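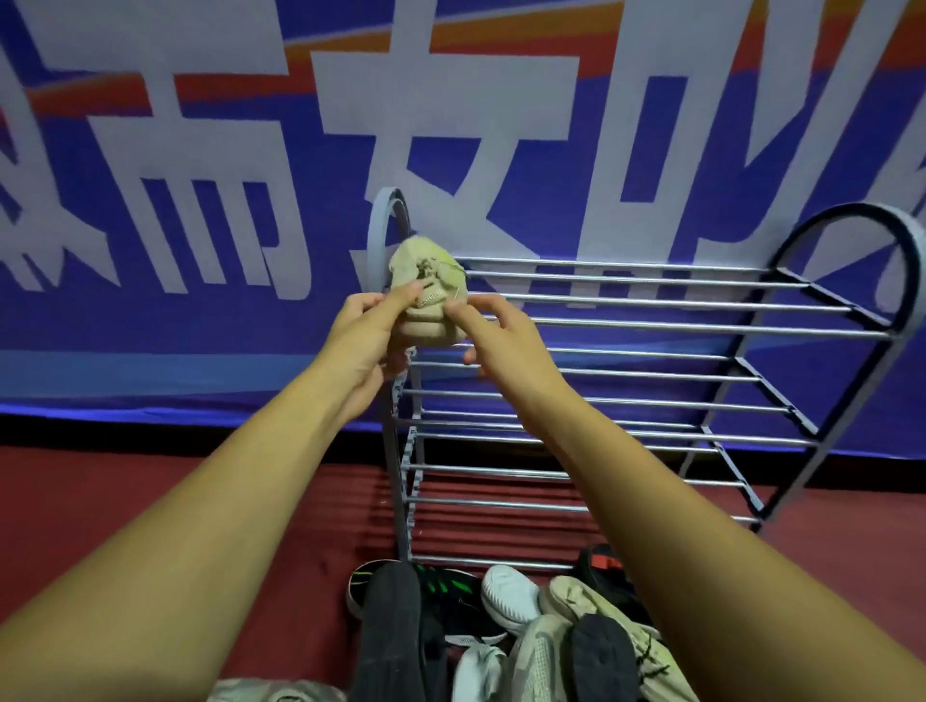
Cornwood Shoe Rack Notes

Version of Monday, May 4, 2020. Kept by Ulises Huamán.

What is in it

Notes and clips on one household job: putting shoes away on a rack. There are 108 clips, of which 90 have notes I would stand behind. The other 18 are kept because people asked for them, and they are marked "doubtful" in the index.

The shoes

Mostly canvas, mostly worn. The small beige sneaker has scuffs, thin light laces in a bit of a tangle and grime near the eyelets. I prefer this sort to new pairs. Tidying guides love a clean white trainer with the laces tucked in, and I have yet to meet a hallway full of them.

The rack

Grey-blue metal ends, each bent into a tall arch, with chrome rods in pairs for shelves. The Dendarby leaflet on shoe storage says paired rods "suit every shoe". I doubt it. A small shoe has less sole to rest across the gap, and narrow heels are worse. Please note which way round a shoe goes on, as the early notes left this out.

Labels

There are 9, listed in labels.txt. The ones that cause arguments:

lace - any handling of the laces. It does not mean the shoe got tied.
place - the shoe touches a rod and is let go.
tidy - I wanted to drop this one. Two people rarely agree on it. Ayala asked for it to stay, so it stays, but don't build anything on it.

Known problems

Left and right shoes are mixed up in parts of the Lundport notes. Shoe sizes were guessed by eye and should be ignored. An earlier README promised 200 clips by August. I did not write that and would not count on it.

Corrections

Send the clip number and the line you think is wrong. "The notes seem off" is probably true but I can't fix it.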